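Notes for week three – lanterns, thanks and who brings the food

Hello again, everyone. A few of you asked after last week's class whether we could slow down a little and spend a whole session on one kind of festival instead of racing through the calendar, and I think that's a lovely idea, so this week we're staying with harvest festivals and the giving of thanks. Please read these notes before we meet, and don't worry if you don't get through all of it. I never do either.

## Where we left off

We had been talking about the difference between a holy day and a festival. You'll remember that the two words overlap a great deal (our word "holiday" comes straight from "holy day"), but that a person can enjoy a festival for a whole lifetime without holding the belief behind it. I'd like you to keep that in the back of your mind this week. Harvest festivals are a wonderful place to look at it, as so many of them have a foot in the church or temple and the other foot in the field.

## Some harvest festivals to know

**Sukkot** is a Jewish festival in the fall. Families build a small shelter called a sukkah, with a roof of branches or leaves open enough to let the stars show through, and they eat in it for a week. It remembers the years in the wilderness, and it is also a harvest festival, and the two meanings sit side by side quite happily.

**Pongal** is kept in January, mostly by Tamil families, and it thanks the sun and the cattle as well as the land. The name is also the name of the dish, rice boiled with milk until it bubbles over the top of the pot. The boiling over is the whole point! People call out when it happens.

**The Mid-Autumn Festival** falls on a full moon, with mooncakes and lanterns, and families who live far apart like to think of each other looking up at the same moon.

**Lammas**, or "loaf mass," is an old English one at the start of August, when a loaf made from the new wheat was brought to church. Some country parishes still keep it. It's one of my favorites, partly for the bread.

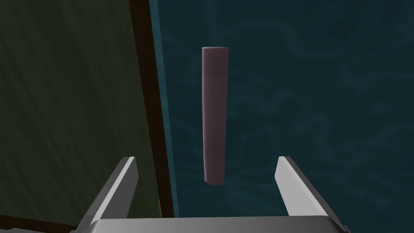
Now, if you put those four next to each other, you'll notice that food turns up every time, and usually food that has to be shared. A pot of pongal isn't made for one. I'd go so far as to say that the sharing does a lot of the work that sermons do on other days, though some of you may disagree, and I hope you'll say so.

## A festival closer to home

When I was first teaching, I lived for a while in Norkstead, where the Harvest Supper was held in the grain hall on Greston Road. It seated 200, and in a good year 60 more would be standing along the walls with plates in their hands. There was a blessing at the start, a short one, and then a hymn that half the room knew and the other half hummed. People from every church in town came, and plenty of people from none. Planning for it began in July, when there was nothing ripe yet but the beans.

I bring it up because small local festivals like that one rarely get into the textbooks – and you may well have grown up with one yourself.

## Words to know

- **Thanksgiving** (small t): any prayer, meal or service that gives thanks. The American holiday is one of many.
- **First fruits**: the earliest part of the crop, offered before anyone eats the rest.
- **Movable feast**: a festival whose date changes from year to year, often with the moon.
- **Gleaning**: gathering what is left in the field after harvest. In the Bible, this was set aside for the poor and the stranger.

## For next time

Please write up to 1,000 words on a festival that you or your family have kept. Tell me what was eaten, who did the cooking, and what people were thankful for, if they said so out loud. If you'd prefer to interview a neighbor or a grandparent, go right ahead.

We'll meet in the Cunha Room as usual, and we'll start at 10 so there's time for everyone to talk. If you would like to bring a dish to pass around, please put a card next to it listing what's in it.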